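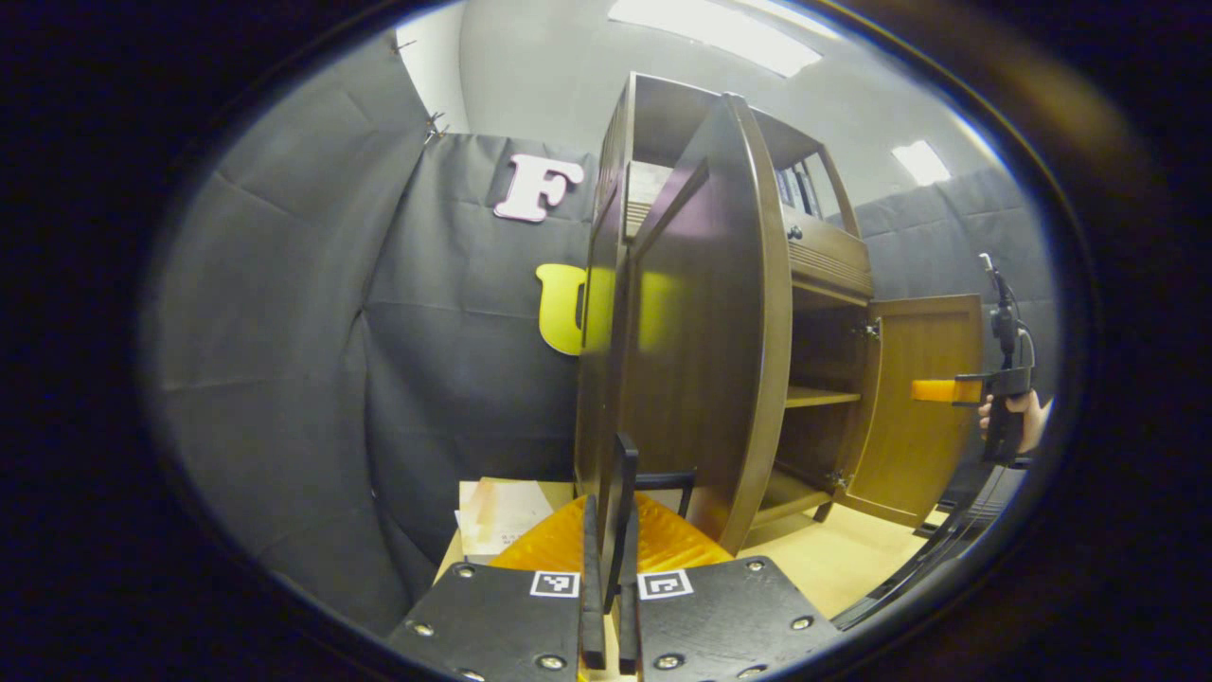

The cabinet with its left door open, and the second gripper close to the lower right door.

Filed under: Student Projects / Robotics Club

The Cabinet Task — Gallery

In May our robotics club at Eramwood started the part of the project which we call the cabinet task. The plan is simple to say and long to do. A person holds one gripper in each hand and performs small household jobs: opening a door, putting a paper on a shelf, closing the door again. The grippers have cameras, and the recordings are later used to teach a two-armed robot the same jobs. The robot itself lives in the Warnis building and we see it only on Tuesday.

I write this page for the parents and for the students who will join next term, so I try to use few technical words. English is not my first language and I thank Jacobus Radebe, who leads the club, for correcting the worst sentences. The mistakes that are left are mine.

THE CABINET

We chose a cabinet because it has many different movements in one piece of furniture. The tall left door is curved, and a curved door is harder than it looks. If you pull it straight, the fingers slide along the edge. You must turn your wrist together with the door, and each student does this a little differently. In our first week we thought this was a problem. Jacobus told us to keep all the ways, as long as the door opens calmly and the fingers do not lose it.

The lower right door has two small hinges and is easier. Beginners start with this one. The drawer has a small round knob, and we leave it for the students who already have some practice, for the knob needs a very exact closing of the fingers.

THE GRIPPERS

Both grippers are black and are held by hand. The soft orange part is at the fingers, where it touches the object. Before every recording we look at it from the side and wipe it with a dry cloth. Please do not use the wet wipes from the kitchen — they leave a film and then everything slips.

On the flat black plates there are square markers in black and white. The computer uses them to know how far the fingers are open. New students like to put their thumb there when they carry the gripper, and after some time the markers become grey at the corners. Hold it by the handle, also when you only bring it to the next table.

THE PAPERS

The papers on the table are for the shelf exercise. A thin stack is difficult to lift from a flat table with two fingers. Most of us push it first a little over the edge of the table, and then take it from there. Van Wyk, our team for the paper exercises, tried to lift it directly from the middle and made 63 recordings in this way. They kept 20 of them. The others were marked as failed and stored in a separate folder, as the robot group also wants to see failures.

THE WORK AREA

Our corner has curtains and a black cloth at the back, with big letters on it. The curtains must be closed to the same place each time, so please look at the clips before you begin. If a clip has moved, put it back and write it in the notebook.

The corner is small. When you step back to open the tall door, keep the cable on your outer side. Two students who work at the same time should agree who speaks "start" and who speaks "stop". It sounds childish, but it saved us many spoiled recordings.

WHERE WE ARE NOW

At the last count we had 2,662 finished recordings from all teams together. The Gostberg team is the fastest and the Van Wyk team has the cleanest notes. We meet in groups of 3, with one student for the grippers, one at the laptop and one who reads the instructions aloud and puts things back to their place. After each half hour we change.

Next we will practise closing both doors together, left hand and right hand in the same movement. I tried it twice and my left hand was always late. Students who want to join can come to the club room on Tuesday after the last lesson and ask for Jacobus.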